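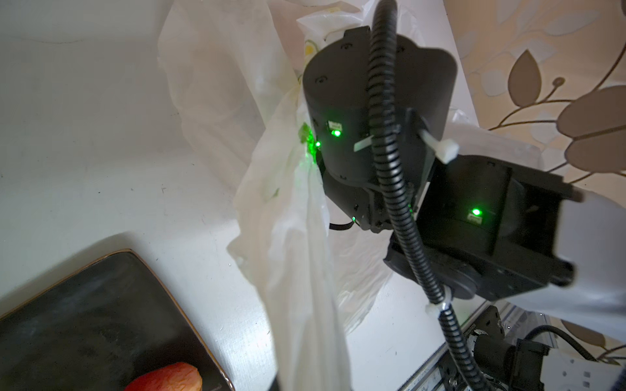

Section 4. Sorting and storing used plastic bags

The Willum wall holder is sold as taking 160 bags. Treat that figure with suspicion. It seems to assume thin bags, pressed flat by someone with a free afternoon. Plan on fewer.

4.1 Before you start

Empty every bag. Turn it upside down by the bottom corners and shake it over a sink. Receipts hide in the folds.

CAUTION: Thin plastic bags are a suffocation hazard. Keep them away from babies, children and pets, and never hang the holder over a crib.

4.2 Filling the holder

1. Hold the bag up by its gathered top and let it hang.
2. Run your hand down the folds to push the air out.
3. Fold it lengthwise twice. The Neterent leaflet says three times, but a thin bag springs open again after the third.
4. Feed it into the top slot, handles last.
5. Stop when you have to push. A packed holder tears the next bag you pull.

Note: Rolling and knotting are often said to save space. We saw little sign of it, and a knotted bag takes two hands to open.

4.3 Which bags to keep

Keep bags with sound handles and no holes. A printed logo tells you where a bag came from and very little about how strong it is. "Compostable" bags go brittle in storage – check them every March and throw out any that crackle or split.

4.4 Refills and spare parts

The replacement slot ring is part 3313. The Gurnov ring is advertised as a match, but it sits slightly proud and catches on handles.

Revised 20 August 2025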